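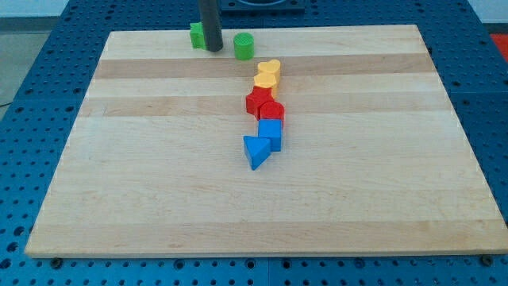 ## Why does wood have stripes and knots?

Look closely at a cutting board, a desk, or a wooden door. You will probably see thin lines running in one direction. These lines are called the grain. You may also see small round or oval marks called knots. All of them were made while the tree was alive.

## How a tree grows wider

A tree grows in two ways. The tips of its roots and branches get longer, and its trunk gets thicker. The thickening happens in a very thin layer just under the bark called the **cambium** (say it like this: KAM-bee-um). The cambium makes new wood on its inner side and new bark on its outer side.

In places with cold winters, trees make most of their wood in spring and summer. Spring wood grows fast and is often pale. Wood made later in the season grows slowly, so it is packed more tightly and is often darker. One pale part and one dark part together make one ring, or one year of growth.

A stump with 58 rings came from a tree that grew for 58 years at that height. The tree was a little older than that, as it needed time to grow as tall as the stump.

## From rings to lines

Rings look like circles when you cut straight across a trunk. Boards are usually cut the long way, from one end of the log to the other. Cut like this, the same rings show up as lines, waves, or long pointed arches.

You can try this with a rolled-up jelly cake:

1. Slice across the roll. You see a spiral, a bit like tree rings.
2. Cut another piece the long way. Now you see stripes.

## What is a knot?

A knot is the bottom part of a branch. As the trunk gets wider, new wood grows around the branch and covers part of it. When the log is sawn, the saw cuts through the branch too, and you see it as a spot. The grain bends around a knot the way water in a stream bends around a rock.

Knots are often harder than the wood beside them. Some fall out when the board dries and leave a hole.

## Why are some boards made of strips?

Wood takes in water from damp air and swells a tiny amount. In dry air it shrinks again. It moves much more across the grain than along it, and a wide board cut from one piece can bend into a shallow curve. This is called cupping.

Many wide boards are made from narrow strips glued side by side. The strips can be turned so that they do not all try to bend the same way. Strips from different parts of a log, or from different trees, may not match in color, so a finished board can have light bands and dark bands.

## Hardwood and softwood

Maple, oak, and cherry are hardwoods. Pine, spruce, and fir are softwoods. The names are a little confusing. Hardwoods come from trees with broad leaves, and most softwoods come from trees with needles or scales. Balsa is a hardwood, but it is so soft that you can dent it with a fingernail.

## Words to know

- **Cambium:** the thin layer where a trunk makes new wood and bark
- **Cupping:** when a flat board bends across its width
- **Grain:** the direction and pattern of the lines in wood
- **Knot:** the part of a branch left inside the trunk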